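The Sock Rate
by Gladys Rugemalira
October
Print this page | E-mail this story

Holanda paid by the sorted bundle until the grippers came. Afterwards it paid by the hour, in two grades: Operator and Reviewer. Tumaini had packed socks for 11 years and was made an Operator.

Her quota was 88 episodes a shift. An episode began with the jaws open and ended with the item in the box. Her own speed was logged as a fault. Chisholm, the Reviewer, marked her down for it.

"Slower at the grasp," he wrote. "Pause before release."

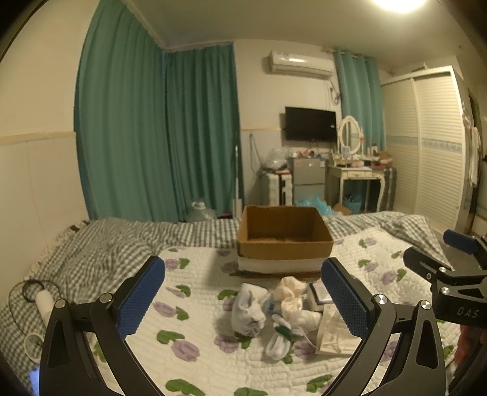 Socks and open box, jaws apart, nothing between the pads.

She paused before release. By episode 40 she was pausing at other things, such as doors and the kettle.

At the end of the shift the counter stood at 1,256 for the group. Chisholm asked if she had any comments for the log. She said a rolled pair should be taken across the fold, or it opened.

He typed this in. The field allowed one line.

"Is that written down anywhere?" he asked.

"It is now," said Tumaini, and signed out as an Operator.

We use cookies to remember your reading settings. Accept | Manage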